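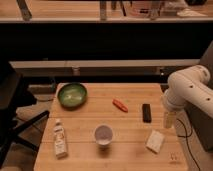

Todier arm on the bench table, gripper parked at the right. Bowl, cup, sponge and bottle are part of the tidy-up set.

Todier tabletop kit: anybody paid for the full package?
Board: Small Arms and Benchtop

benchrat_ohio wrote:
We have the Todier kit on loan until the end of May and I have to tell my boss whether to buy it. The quote is $2667 for the "full package," which means the gripper, the software license and a year of what they call guided task support. The arm is priced separately and I'm leaving that out because we'd want an arm either way.

The sales page says it will learn to clear a table from a short set of demonstrations. Ours is the wood table in the picture. Green bowl at the back, paper cup standing up near the front, sponge next to it, a white squeeze bottle on its side. The job is: put the small stuff in the bowl, leave the cup alone, move the sponge to the right edge.

I ran 79 tries over four evenings and wrote down every one. The orange-red toy thing (carrot, pepper, whatever it is, the box of props didn't say) went fine most of the time. The sponge was a coin flip. The bottle was bad. It either pinched the cap end and swung the bottle into the cup, or closed on nothing and reported success anyway.

That last part bothers me more than the misses. I can live with a miss. I can't live with a green check mark next to one.

Has anyone gotten better numbers, and did you have to pay for the support to get them?

sendcombe_steve wrote:
What lighting? That table looks very warm and orange. We had a similar problem at the Sendcombe shop until we swapped the bulbs, and then the sponge got a lot better. White sponge, white cup, white bottle, and the arm is white too. You aren't making it easy.

benchrat_ohio wrote:
Same bulbs the room has always had. The brochure says "works in ordinary rooms." If I need to relight the room then I want that on the quote.

kettlefish wrote:
Counterpoint, I own one and I like it. Setup took me an afternoon. It sorts small parts into trays all day and I hardly look at it. You're testing it on a squeeze bottle lying down, and that's a mean object for any two-finger gripper. It rolls, it squishes, and the shape changes when you squeeze. Stand the bottle up and try again.

benchrat_ohio wrote:
The bottle lying down is in their own task list. Page 3, "bottle, prone." I didn't pick it to be mean.

kettlefish wrote:
Okay, fair, I didn't know that. I still say it's a decent kit for the price if your parts are hard and don't move.

Amos Strickland wrote:
I reviewed the older version for our club newsletter and had the false success reports too. The reply I got was that the check mark means the program finished, and has nothing to do with the object. Fine, then call it "finished." The word on the screen when I had it was "Success!" with the exclamation point.

I'd also ask what happens when the year of support runs out. In my case the answer was that I could keep running the tasks I had but could not teach new ones. I had to ask twice to get that in writing.

gripper_gus wrote:
Amos, are you sure that's still true? My license says I can add tasks forever and the support is only for people helping you by email.

Amos Strickland wrote:
Mine was the older version, like I said. Maybe they changed it. I would not buy on a maybe.

Alfredo Manalastas wrote:
I set these up for small shops, the Todier and the Schumacher both, and I get no commission from either one. Couple of things.

The 79 tries are more testing than most buyers do, so good for you, but did you put the objects in the same places each time? If your demos all had the sponge sitting at one slant and then you turned it, a coin flip is about what I'd expect. Record more demos with the sponge turned different ways. I usually end up at three times what the manual suggests.

The bottle I wouldn't fight with. Softer finger pads help some. The pads that come with it are too slick for anything that rolls.

The success message can be changed. There's a setting to make it check finger width after closing, and it ships turned off. I don't know why. Turn it on and your "closed on nothing" cases should at least get flagged.

benchrat_ohio wrote:
Thanks, that's the first useful thing anyone has told me about this kit, including the people selling it. I moved things maybe a hand's width between tries, and yes, the sponge got turned. Demos were exactly what the manual asked for.

I'm still stuck on the price, though. If I'm recording three times the demos, buying my own pads and finding a setting that's off by default, what is the support money for?

Alfredo Manalastas wrote:
For some shops, nothing. If you can read a manual and you keep notes like yours, buy it without. They'll sell it that way for $1746 if you ask. It isn't on the page.

kettlefish wrote:
Wait, there's a cheaper one? I paid full price.

sendcombe_steve wrote:
I still think it's the bulbs.

benchrat_ohio wrote:
Finger width check is on now. Ran the bottle a few more times tonight. It missed, and it said it missed. I'll take that as an improvement, but I'm not ready to sign for anything. Next I'm redoing the sponge demos from scratch, and Steve, I'll borrow a lamp so you can stop. I've asked Todier for the cheaper quote and for the license terms in writing. No answer on either yet.

Reader comments

papercup: Would like to see the same table with the Schumacher. All these threads test one kit and then argue.

J_in_Iltley: We sent ours back. The arm was okay, the software kept asking us to log in again in the middle of a run.

gripper_gus: Checked my license. It says "add tasks for the life of the product." It doesn't say whose idea of the life of the product.

Recent threads
Schumacher gripper pads, which ones fit what
Iltley starter kit: return policy question
Does anyone really use the voice commands
Cheap lamps that don't flicker on camera
Cable keeps catching on the pedestal, fixes?

This board uses cookies to keep you logged in and to count visits. By continuing to read you accept them. Change your cookie settings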